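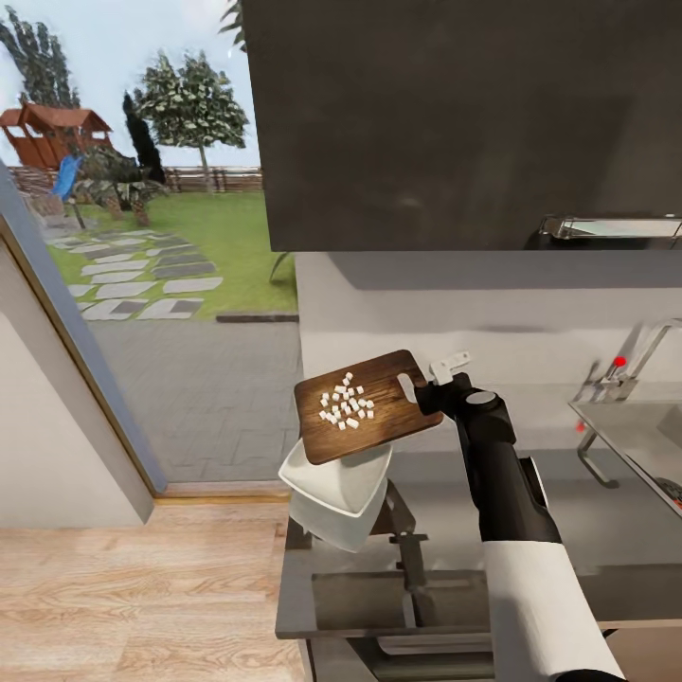

My grandmother's soup notebook finally came back from the binder in Zastley, and I have been sitting with it since six this morning. 225 pages, most of them in pencil, bless her.

She never wrote "simmer until done." She wrote "simmer until Aicha Salem calls," because Aicha phoned every evening and they talked for 30 minutes. So now you know how long the lentils take!

There is a whole run of letters tucked in the back, too — mostly her and Meriem Lamrani arguing over whether you salt beans early. Neither one ever budged, and they kept it up for 14 years. 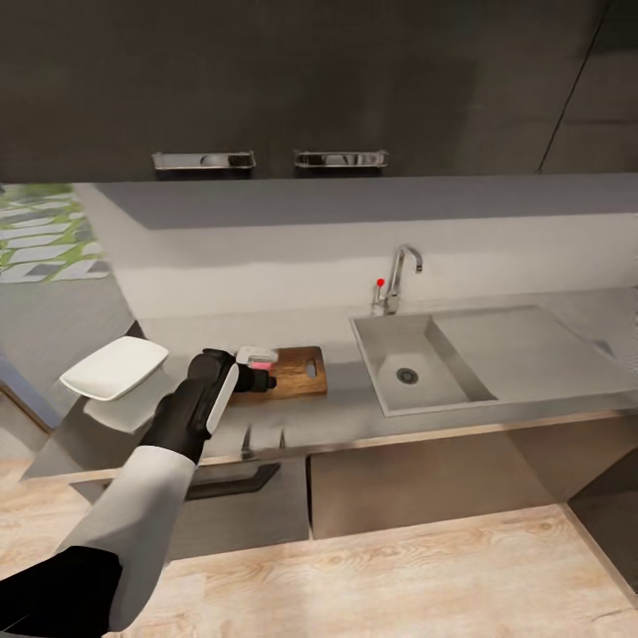

p. 60

Up to the part I love best now, the October soups. She has squash with cumin, squash without cumin, and then one that only says "Bouchra's, but thicker." Bouchra Ramadan, if you are reading this, please write to me, I have so many questions.

I'm going to type up a few pages each week and post them here, spelling and all. Some of the pencil is awfully faint, so be patient with me — and if your family made the barley one with dried mint, I would dearly love to hear how.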